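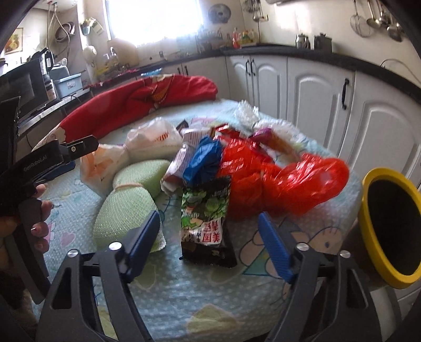

Gripper open over the dark snack bag, other one on the left

Two handed bag sorting by hand-held gripper – how many goes before it's any use?

pilchard_dan
Hi all, long time reader, first proper thread. I've been collecting demos with a pair of hand-held grippers for a tidying job, picking bags and packets out of a pile and moving them off one at a time. Pic at the top is from the right hand, just before I close on the snack bag. I've got 46 goes saved so far and the policy I trained on them is rubbish with anything floppy. The carton it'll go for quite happily. Plastic bags, it sort of hovers over them and then closes on nothing, over and over.

Do I just need loads more, or am I doing something daft with my hands? I don't want to spend another weekend on it if the first lot is already bad.

mossgate
More is nearly always the answer but look at what you've got first. Play back ten of them at half speed and watch only the fingers. When I did mine I found I was closing while still moving down, because that's how you'd do it with your own hand. Looks lovely and smooth. The arm copies the smooth bit and gets the timing wrong every time.

Now I go down, stop, close, stop, lift. Feels like doing a very slow dance but the results were much better.

Ebuka Oyewole
I'd disagree with the stopping, sorry mossgate. If you pause at every stage the policy learns to pause, and then it can get stuck there, because a still gripper looks the same whether it's about to close or about to lift. We had exactly that at Drumthorpe in January. The arm would sit above a bag for ages doing absolutely nothing. We threw out 38 demos and did them again at an even, slow pace with no full stops, and the sitting went away.

Slow yes, stopped no.

mossgate
How much history were you feeding it though? With one frame I can see that happening. Mine gets a few and it knows perfectly well what it was just doing.

Ebuka Oyewole
One frame, fair point. I still wouldn't teach it a habit I then have to cure with more history.

tinlid
Can I ask the beginner question? Why not just drive the real arm with a controller? We've got a Pirnico leader arm at work and you get joint angles and everything for free. With the hand-held things you're guessing what the robot can reach.

pilchard_dan
I did try remote control first! On a borrowed Joltar setup, and I was hopeless at it. One bag took me longer than the whole pile does by hand, and I kept backing off and having another go, so the recordings were full of dithering. With the grippers in my hands I can do a pile in a few minutes and I can take them into a kitchen (no chance of getting an arm on a trolley in there).

Reach is a real problem though, you're right. I know I lean over things in a way the arm can't.

Ebuka Oyewole
Tape a line on the floor and keep your feet behind it. Sounds silly, works. And check your wrist angles against the arm's limits before you train, then bin whatever goes outside.

harrow_and_son
Dan, looking at your picture, that snack bag is lying flat and your pads are coming at it from above with a nice wide gap. What are you planning to grab? With a flat bag there's no edge sticking up. I can see you managing it with your own hands because you'd push the sides in a bit and make a ridge, but if you don't do that slowly and clearly in the demo, the robot has no idea that's the trick.

The knotted white bag further back is a much easier one. Something to pinch. Same with the green bundle with the band round it, I'd go for the middle of that.

pilchard_dan
Ohhh. Yes, I do sort of scrunch it as I close. I hadn't even thought of that as a step. So maybe it's learning "close over bag" and missing the push down first?

harrow_and_son
That'd be my bet. Push down, let the pads drag the bag in, then close. Make a meal of it.

tinlid
Wouldn't you want to leave the red bag till last? It's see-through and shiny and our cameras hate that. Ours treats clear wrappers as if they weren't there.

mossgate
I'd go the other way and do it early and often. If it's in the job it needs to be in the data. Leaving the hard thing out is how I ended up with a robot that was brilliant at boxes.

That window behind might be hurting you more than the bags are, mind. It's completely blown out. Lock the exposure if your cameras let you, or do a batch with the light coming from another direction.

pilchard_dan
Exposure's on auto at the moment. Will lock it.

Also does it matter which hand does what? I've been swapping depending on what's nearer.

Ebuka Oyewole
Swap if the rule is clear, such as left hand takes things on the left. If you swap on a whim it'll average the two and send both hands to the middle. I've seen them clonk into each other. The Ongart people reckon it all comes out in the wash at 3,000 demos, but I haven't got 3,000 demos and neither have you.

mossgate
Agree with Ebuka on that one, for once :)

pilchard_dan
Right, plan is: watch the old ones back, tape on the floor, exposure locked, left takes left, and a proper push down on the flat bags. I'm going to try it slow without stops first, sorry mossgate, then do a batch your way and train them separately.

pilchard_dan
Update, Mar 27, 2025. Went through the old ones and 13 were plainly no good, mostly me reaching too far over. Recorded a fresh batch last night at the slow even pace. It now gets the flat bag more often than it misses, and it does the little push on its own, which made me shout out loud! Still dreadful with the clear wrapper. Haven't done the stop-and-go batch yet.

tinlid
Nice one. Could you put up a clip of the push? Ours just pats the bag and goes home.

pilchard_dan
Will do, need to work out how to make the file smaller first.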